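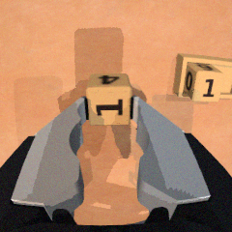 3.2 Materials and procedure

Participants read single digits from 0 to 9 on a screen in a dim room at the Cokton campus. Each digit was drawn in black on a pale square and turned to one of four orientations: upright, a quarter turn left, a quarter turn right, or upside down. Half of the digits were set in Auer, a serif face, and half in Darno, a plain face with no serifs. The two faces were matched for height but not for stroke width, a point we return to in Section 5.

A trial began with a small cross, shown for 700 ms. The digit then appeared for 200 ms and was followed by a gray mask. Participants said the digit aloud, and a voice key recorded the response time. Harish Thomas scored the spoken responses from the recordings without access to the trial list. Trials in which the voice key was set off by a cough or a chair were removed before scoring.

Of the adults who signed up through the Parenitz reading panel, 66 completed both sessions. All had normal or corrected vision and had learned to read in a left-to-right script. Sessions were held on different days at the same time of day. Font order was switched between sessions, so that a person who began with Auer in the first began with Darno in the second.

The digits 6 and 9 were left out of the upside-down condition, where each can be read as the other. They were kept in the quarter-turn conditions, although several participants told us afterward that they found these the hardest. The digit 1 raised a different problem. In Darno it is a bare stroke, and after a quarter turn it can be taken for a dash. In Auer the base serif remains as a short bar at one end and gives the reader something to work from. Figure 2 includes a serifed 1 in this position – the stem lies flat and the base stands upright at the left.

We had planned to treat left and right turns as one condition. Satish Alva pointed out that readers often tilt the head more easily to one side, and the two are kept apart in all analyses below. Head position was not fixed, but participants were asked to keep their chin level and were reminded at each break.

Figure 2. Black numeral 1 turned on its side, on a pale block in the upper half of a small tray. 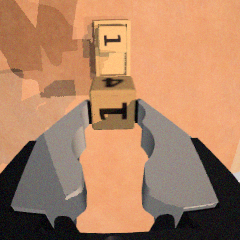
3.3 Scoring and exclusions

A response counted as correct if the first full word spoken was the name of the digit. Self-corrections were scored as errors and coded separately.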